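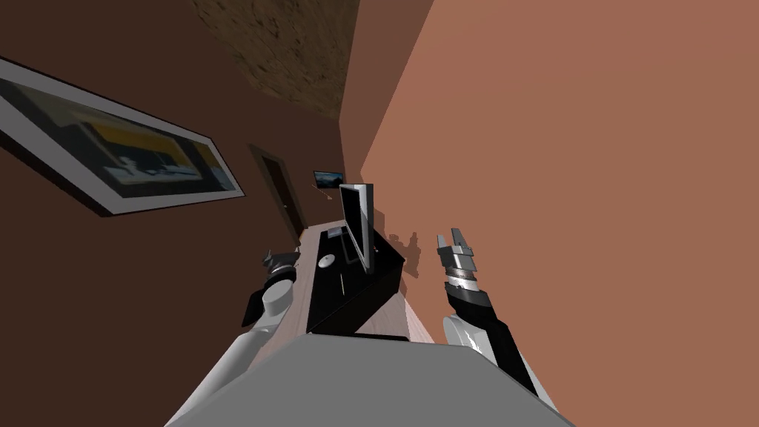
About Wustent

We make demonstrations for robots. Small shop, one floor, lots of computers. Somebody has a learning system that needs to see a task done properly a few hundred times, they send us the task, we send back the examples.

Started with one customer and one simulated kitchen. Now it's 134 rooms, most of them offices and bedrooms, a few garages. All built in-house. All rendered, no real furniture gets hurt.

What we do all day

An operator sits down, loads a room, drives a two-armed robot through a job. Pick up the card. Put it on the desk. Move the mouse over. Open the door, close the door. Boring on purpose. Every joint angle, every gripper command and every camera view gets saved together, same clock, and that bundle is one episode.

Then again with the desk turned. Again with other wall colors. Again with the robot parked somewhere awkward, the head tipped over, half the view full of ceiling. Customers used to ask us to clean those out. Most have stopped asking. A model that only ever saw level rooms falls apart the first time the base rolls up at a bad angle.

Flat objects get more of our time than anything else right now. Cards, photos, envelopes, thin boxes. Easy for a person, miserable for a parallel gripper. Fingers come in a little crooked and the thing slides or spins, or you pinch the corner and lose it on the way up. Our picture card set uses landscape prints so that orientation is easy to check afterwards: you know which way up a sky goes.

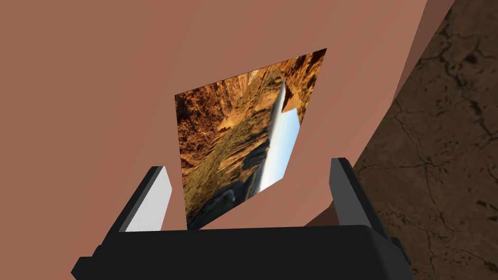
We keep the grasps that end up sideways too, tagged as such. If the task only said "hold the card" then a sideways card is still a held card, and if it said "hang it straight" it's a failure and goes in the failure folder. Failures are sold with the set, no extra charge. Some teams train on them, some dont. Your call.

How the work is set up

Tromix is our recording tool. Wrote it ourselves after two years of fighting with other peoples. It runs the room, logs the arms and lets the operator throw out a bad take with one pedal.

Tapia is the review side. A second person watches every episode at double speed and marks where each step starts and ends. Reach, grasp, lift, move, release. 5 labels, kept short so that two reviewers will land on the same ones. When they disagree it goes to a third.

Sidau is the open set. Free download, 15 tasks, same format as the paid work. Try it before you write to us, it'll answer most of the file format questions.

Operators work in blocks of almost 4 hours with breaks, then swap to review. Driving two arms through a screen is tiring and you can see it in the data, the paths get lazy late in the block. So we swap.

Working with us

Send a short note on the robot, the gripper, the objects and what counts as done. That last one matters most. "Tidy the desk" is not something we can record until you tell us what a tidy desk is.

We'll record a small pilot batch first. You load it, you complain, we fix it, then the big batch starts. New pilots kick off on Mondays.

Custom rooms are fine. Custom arms are fine if you have a model file that loads. Real-hardware recording we don't do, please stop asking, we haven't got the space.

Jobs

Usually hiring operators. No robotics background needed, steady hands and patience help. Reviewers mostly come up from the operator side. Use the contact form and put "operator" in the subject line so it doesnt get lost with the sales mail.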